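Ticket 245: Blurred cloth episodes passing the quality gate
Project: Dosel
Component: demonstration recording, hand-held gripper
Status: Open
Opened: 2026-01-16

Summary
The recording rules say that an episode with motion blur during a grasp must be flagged before export. The gate passed several cloth episodes with no flag.

Expected
Rule 4.2: if the fabric folds between the fingertips can't be traced in the frame nearest to closure, the episode gets the tag BLUR_GRASP and goes to manual review. Rule 4.3: tagged episodes stay out of the training set until signed off.

Observed
Blur score is computed on the full frame and averaged over the episode. Long still sections at the start pull the average down. The limit was never reached.

Steps taken
1. Re-ran the gate on the Evon workstation with the same settings. Same result.
2. Checked the exposure setting. The profile was on auto, which rule 2.1 does not allow. Locked it.
3. Limited the blur score to a window of 900 ms on either side of closure. Test batch of 77 episodes: the known bad ones are now flagged. So are a few with pale, low-contrast cloth and no visible blur.
4. Raised the minimum contrast for the score. False flags dropped but did not go away.
5. Pulled a grasp frame from the export for comparison with rule 4.2. White fabric bunched between the fingertips, crease edges smeared, finger outlines still readable. Should carry the tag.
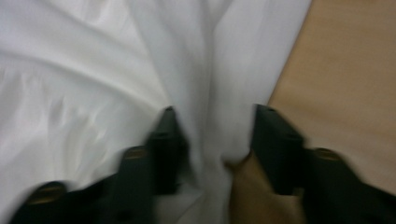

Jeanine Goossens: Agree on the windowed score. Please don't change the contrast limit without updating the rule text, though. Valtia reads the limits from the document and their copy will drift from ours. Also, 4.2 says "nearest to closure" and does not define closure. We use the width signal, Dierckx uses the first contact label. Pick one.

Reply: Contrast limit reverted. Proposed wording for 4.2: closure is the first frame in which finger width stops decreasing. Draft attached to the rules page for review.

Still to do
Re-score the 3,000 episodes already exported. Hold the June release list until that run is done.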